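**Dust extraction on a small router table, a thread** (posting as I go, February)

**1/** The Pultwood table has been in the shop long enough that I have numbers and opinions. Subject of this thread is chip collection only. Fence flatness and the lift are separate matters and I'll post those when I have a better straightedge.

**2/** Setup: Pultwood benchtop table, cast top, Jokmont fixed-base router hung underneath, Bennani hose to a shop vacuum with a cyclone lid. Hose run is short, one bend. Test stock was hard maple and some leftover MDF.

**3/** Out of the box, the only port is on the back of the fence. It does a fair job on edge profiles where the bit is partly buried in the fence opening. Chips leave the cutter heading more or less straight into the port.

**4/** Grooves and dadoes are a different case. The bit is under the work, the fence opening is covered or well away from the cut, and everything goes down through the insert ring onto the router. Fence suction contributes close to nothing.

**5/** So you need an enclosure below the top as well. Pultwood sells one. I built mine from half-inch plywood with a hinged front door, mainly to get a bigger door than theirs. Router has to come out for collet cleaning and I don't want to remove screws to do that.

**6/** Weight test. I ran the same groove in MDF with and without the box connected, swept up what was left on the floor and top, and weighed it against what the cut should have produced. For a full session, the calculated waste was 1000 grams. With the box and fence both on, the vacuum side caught 971.

**7/** Before anyone asks: the MDF figure comes from groove volume times density of that particular sheet, which I weighed and measured. Fine dust that stayed in the air counts as "not caught" here, and so does whatever stuck to my sleeves.

**8/** Fence port only, same cuts: well under half. I stopped weighing after the second run and got the broom.

**9/** Air in has to equal air out. A sealed box with a strong vacuum on it just starves, and the router's own fan then fights the vacuum. Motor temperature goes up. I cut an intake slot low in the door, opposite the port, so air crosses the motor on its way out.

**10/** Slot size matters. Too wide and velocity at the insert ring drops, and chips pile in the corners of the box. I started oversize and closed it down with a sliding strip of hardboard until the pile went away. Mine ended up about 6 square inches. Yours will depend on the vacuum.

**11/** Corners: add a sloped floor. Any flat floor holds a drift of chips along the side away from the port. A scrap of laminate bent from the intake side down to the port took care of most of it. Screw it in place - tape let go within a day.

**12/** Splitting suction between fence and box. A plain Y fitting gives most of the air to whichever branch is shorter. In my layout that was the box, and the fence went nearly dead. I put a blast gate on each leg.

**13/** Gate settings I use:

- Edge profiles against the fence: fence fully open, box half closed
- Grooves and dadoes: box fully open, fence closed
- Raised panels: both open, shallow passes
- Template work with a bearing bit, no fence: box open, fence closed, and accept some mess on top

**14/** Insert rings. The Pultwood rings are solid apart from the bit opening. The Flusarham rings fit the same recess and have slots, so chips can fall through around the cutter. Slotted is better for grooves. For small parts I go back to solid, as a narrow workpiece can tip into a slot at the start of the cut.

**15/** Flusarham's ring sits a hair proud on my top. Two of the leveling screws bottomed out before it came flush, so I filed the underside. Check with a straightedge across the ring in both directions before you run anything you care about.

**16/** Hose fittings. The Bennani cuff is tapered and the Pultwood port is straight, so it grips on the last quarter inch only. Reply from Nafula Mfinanga on an earlier post: one wrap of rubber splicing tape on the port, stretched hard, then push the cuff on with a twist. Did that. It hasn't come off and can still be pulled by hand.

**17/** Static: I get small shocks with MDF on dry days, none with maple. An anti-static hose helps only if it is grounded at the vacuum end. Check continuity with a meter from cuff to cuff and then to the ground pin, machine unplugged.

**18/** Filter. The cyclone takes nearly all the chips but MDF fines get past it. I knock out the vacuum filter after each MDF session. Airflow drop is audible well before it looks clogged - the pitch of the vacuum rises.
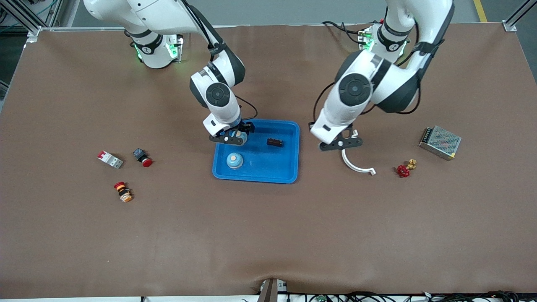
## Maintenance and open items

**19/** After each session: gates closed, router unplugged, door open, brush the collet threads and the lift screw. Dust packs into the lift screw first. A stiff nylon brush is enough. I don't blow it out with compressed air, which drives fines into the motor bearings and the switch.

**20/** Dry lubricant on the lift screw, never oil. Oil and MDF dust make a paste that sets up hard. If you inherited a table where someone has already done this, take the screw out and clean it with mineral spirits and a brass brush.

**21/** Door latch: magnets alone weren't enough with the router at full speed. The door crept open with vibration and suction at the ring fell off. I added a turn button. A draw catch would pull the gasket tighter and I may swap it later.

**22/** Switch location. With the box on, the router's own switch is behind a closed door. Leave it on and control the table from a paddle switch on the front rail, rated for the motor. Confirm it is the type that stays off after a power loss.

**23/** Still to sort out: the gate handles slide down under vibration, the fence port whistles with the box leg closed, and I want a clear window in the door to see the floor of the box without opening it. Polycarbonate is on order.

**24/** Dimensions for the box are in a sketch I'll post once I've redrawn it with the final slot position. The first version has the slot too high.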